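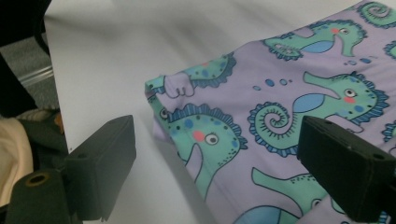

Hi Bent,

January update for the Jadora linen project, a little longer than the last one because a lot got finished this month. Grab a coffee!

The big news first: the seahorse fabric is here and everybody loves it. You'll remember we went back and forth between the plain gray and the lavender with the mint-green seahorses, and I was the one worried it would look too babyish for the older kids. I take it back. A ten-year-old at the Asadi Street house asked if she could have two (she could). The little pink cheeks seem to be what wins people over.

Numbers. The grant covers 2000 finished pieces by the end of the summer, counting pillowcases, crib sheets and the small blankets. As of this morning we have 1148 sewn, folded and on the shelf. Another 286 are cut and waiting for hems. I'm comfortable with that pace, though I'd like a bit more cushion before people start taking vacations.

Folding has been the slow part, which I did not see coming when I wrote the plan. The lavender cotton is soft and slides around on the smooth white tabletop, so a fold that looks straight when you make it has wandered off by the time you reach the other end. We tried folding in pairs, then on a towel (too grabby), and we've settled on one person per piece, print side out, long edge first, with a flat hand down the crease before the second fold. Beat Eberhard cut us a cardboard template so the stacks come out the same width and fit the Grorier bins without being squashed in. It has saved us a lot of refolding.

Things that didn't go so well: one bolt came with the print running crooked, enough that the seahorses looked like they were swimming uphill. Zoltis took it back and sent another, but we lost most of a week. Also, the first batch of labels scratched. I wore one inside my collar for an afternoon to check – never again – and we've switched to the printed cotton ones. They cost a little more and I've moved the difference over from the thread line, where we were under.

We now have 6 people trained on the overlockers, up from four. Evenings are busier than mornings, so I'd like to shift the open hours to run until 8:30 if you have no objection.

Next month: hem everything that's already cut, deliver the first big load to Asadi Street, and get started on the crib sheets. I've been putting those off because of the elastic, and I can't put them off any longer.

One ask. Could the second payment come at the start of the month instead of the end? The next fabric order has to go in early if we want the same lavender, and I'd hate to end up with two shades in one bin.

Come by and see the shelves when you can – they look great.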